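House Rules for the Bench Robot
Labs that put a robot arm on a tube-handling bench need written rules before the first real sample arrives
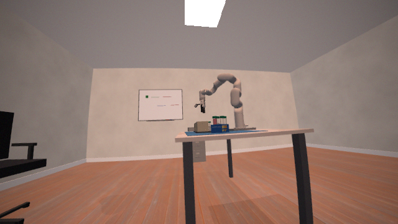
Start in simulation

Brestari, which runs a sample-handling lab in Drindunville, does not let a new routine near a real bench until it has passed on a simulated one. The simulated room is kept simple: an arm mounted on a plate at the back of a wood-topped table, a blue mat, a rack of capped tubes and a box. The room around the table has a whiteboard, a filing cabinet and an office chair.

The lab's handbook, now in its second edition, asks for 654 simulated runs of each routine. A routine moves on if at least 632 of them finish with every tube where it belongs. A run that ends with a tube on the mat counts as a failure, even if the arm picks the tube up again.

What the handbook says

Most of the rules are short. The gripper must be open and clear of the rack before a routine starts and after it stops. No path may cross the rack lower than the height of the tallest cap. Anything on the table that is missing from the written layout ends the run.

Chairs get a paragraph of their own. On the real bench, a chair has to be pushed back past a line on the floor before the arm is powered. Staff at the Enenmont site asked for this after several stops during the spring, all set off by someone rolling in too close.

Changes and records

Any change to the layout, even a different rack, sends the routine back to simulation. Staff complained about that at first. The lab now allows a shorter set of 97 runs when only the box or the mat has moved. A new gripper still means the full set.

Each run is logged with the layout version and the reason for any stop. Brestari uses a log tool called Vidal, but the handbook says a spreadsheet will do. Logs are kept for as long as the routine is in use.

A third edition is due in October. It will add rules for benches where two arms share one rack.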